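Print | E-mail

Vorow hold module for two-finger electric grippers

Essien Handling, Vudutberg

Product status: available. Revision 3 only. Revision 2 stock has been withdrawn, see "Known fault in revision 2" below.

The Vorow is a small control module that sits between a gripper and its arm controller. It keeps the fingers closed when the supply dips or the arm goes into a protective stop. Without it, many electric grippers relax slightly when motor current is removed, and a smooth or heavy object can slide out. The module holds the last commanded position with a stored charge and then passes control back to the arm controller once the supply has settled.

It is meant for single arms at benches and counters: laboratories, test kitchens, packing tables. It is not a safety device in its own right and must not be used as one. It does not replace an emergency stop, a guard or a risk assessment.

Known fault in revision 2

Revision 2 modules can release the gripper without a command. The fault occurs when a protective stop is cleared while the hold charge is still being topped up. The module reads the rising supply as a restart, sends its start-up position to the gripper, and the start-up position is open. The fingers move apart at full speed. No warning is shown on the arm controller, which at that point believes the gripper is still closed.

The fault was first reported by a user with a Zasik controller, who had an arm drop a full glass flask while lifting it clear of a rack. The stop had been triggered by light contact between the elbow and a shelf bracket. The operator cleared the stop, the fingers opened, and the flask broke on the bench. The operator had one hand near the rack at the time and received a small cut. We were able to repeat the fault on our own bench with the same controller and later with two others, so it should not be treated as a Zasik problem.

Our first account of the fault was wrong. We put it down to a loose connector and sent out a locking collar in March. The collar does no harm and may be left in place, but it does not cure the fault. Users who fitted it and then returned the arm to normal work should read the section below again with that in mind.

The present notice was issued on June 22, 2018 and replaces all earlier advice on uncommanded release.

What to do with a revision 2 module

Stop using the hold function. Set the hold switch on the side of the module to the off position and restart the arm controller with the gripper empty. The module will then pass commands straight through. With hold off, the gripper will behave as it did before the module was fitted, so it may relax during a protective stop. Reduce payload and lift height to suit.

Do not try to get round the fault by waiting before clearing the stop. A wait makes the fault less likely but the charging time varies with the age of the module and the length of the cable, and we cannot give a figure that is safe for every installation.

Do not change the start-up position in the module settings. The setting can be edited, and a closed start-up position does prevent the drop, but it also means the fingers will close at full speed on power-up. We consider this the worse of the two hazards.

Return the module to Essien Handling for exchange. There is no charge for the module or for carriage. The serial label is on the underside. Modules with a yellow label are revision 2 and modules with a grey label are revision 3. If the label is missing, treat the module as revision 2.

Changes in revision 3

The start-up position has been removed. On power-up the module now sends no position at all and waits for one from the arm controller.

The module reads the finger position before it hands back control. If the reading and the last command do not agree, it stays in hold and raises an error that has to be acknowledged by a person at the controller.

The charge monitor has been moved to a separate line, so a rising supply can no longer be mistaken for a restart.

Revision 3 has been through more than 80 stop-and-clear cycles on each of the three controllers named in the manual, with the stop cleared at different points in the charging period. There was no uncommanded release. We have not tested it with pneumatic grippers and do not supply it for them.

Specification

Gripper type: two-finger, electric
Hold time, fully charged: 11 minutes
Mounting: tool flange or upper arm
Indicator: green for pass-through, amber for hold, red for error
Error output: one, to arm controller
Operator setting: hold on, hold off

Fitting and checking

Fit the module with the arm powered down and the gripper empty. Route the cable so that it is not pulled tight at the elbow. After fitting, carry out the release check with a soft object such as a foam block. Close the gripper on the block, lift it a short distance above the bench, trigger a protective stop and clear it. The block must stay in the fingers. Repeat with the arm folded and with the arm extended. Keep hands out of the space under the gripper throughout.

The release check must be repeated after any change of controller software. It is a short check and should be written into the maintenance sheet for the arm.

Exchange requests and questions on the notice go to Sena Mahama, product safety, at the Vudutberg office. Please give the serial number, the controller model and the colour of the label. Reports of uncommanded release are wanted even where nothing was dropped.
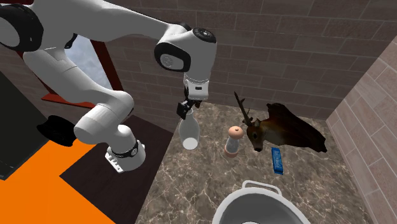 Uncommanded release matters most where a fragile object is taken from above and held by a small area. A narrow-necked glass bottle is the usual case, with the fingers at the neck and the wider body hanging below them. On a stone countertop even a short fall can be enough to break it, and neighbouring items such as the pepper mill to its right should be moved away before the first lift with a newly fitted module. Run the first lifts with a plastic bottle of the same shape, and do not change to glass until the release check has been passed with hold switched on.

Print this page | E-mail this page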